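Filed under: Workshop diary / Grippers

05/10/2025

Spent the morning on my knees with a lens cloth and an Allen key, which is how most of my robotics career has gone. The pair of handheld grippers at the Jandside bench have been squeaking since March, and I had been telling people it was the chair.

The left one was the guilty party. There is a small grub screw behind the finger carriage that works itself out over time, and when it goes the fingers close a hair out of true. You don't notice with a box. You notice with a paperback, where one finger bites and the other merely suggests. I took the carriage off, wiped out the grey fluff, put a dot of threadlock on the screw and refitted it. Then I found the washer on my knee, took it all off again and refitted it properly.

The Felora manual says to grease the rails every 1,000 closes. The counter said 629 since the last time and the rails were bone dry, so either the manual is an optimist or I am not the greaser I thought I was. I did both sides and wrote the number on the lid of the tub, where I shall never look for it.

Next the mount plates. Somebody had done up the right one with enough force to hold a ship together, and the left one with what I can only call good wishes. Both now nipped up to the same feel. I checked the cables for kinks where they leave the body, and gave each a bit more slack, as the last set died exactly there and Gindari took 40 days to send new ones.

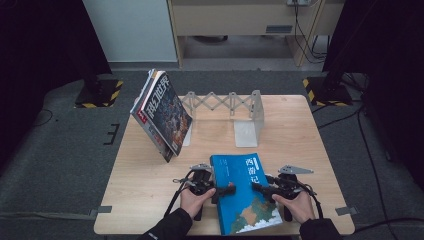
By eleven I was on to the books, my favourite test, being the only one where I can claim to be working while holding Journey to the West. The routine is simple enough. Pinch the sides, lift, carry, stand it up by the bookend, let go, and see whether the log agrees with what you just did. A paperback is a mean thing to grip. Too soft and it slides, too hard and it bows in the middle like a bad shelf. With the left finger straight again the two force lines sat nearly on top of each other, and I was more pleased about that than a grown adult should be.

The zero was off, though. With the fingers fully shut the right side reported a gap you could post a letter through. I ran the calibration twice and got two different answers, then remembered you have to let the thing sit for a few minutes after power-up before it will tell you the truth. I know how it feels. Third go was fine, fourth go matched it, and I stopped there before a fifth could spoil things.

Lunch was a sandwich over the bin, crumbs and rails being a bad mix. I have views on this and have put them on a notice, which has been ignored in two colours of ink.

Afternoon all on the log. It has over 353 grasps in it from the old set-up and I am not sure how many were taken with the loose screw. Villanueva want the lot by the end of the month. I could bin everything after the squeak began, but I never wrote down when in March that was, having blamed the chair. Have marked the doubtful ones and will look at the force traces tomorrow with a clear head, or at any rate with a different one.

Still to do: new pads for the right fingers, the old ones are going shiny. Order more threadlock. Oil the chair, as it squeaks too.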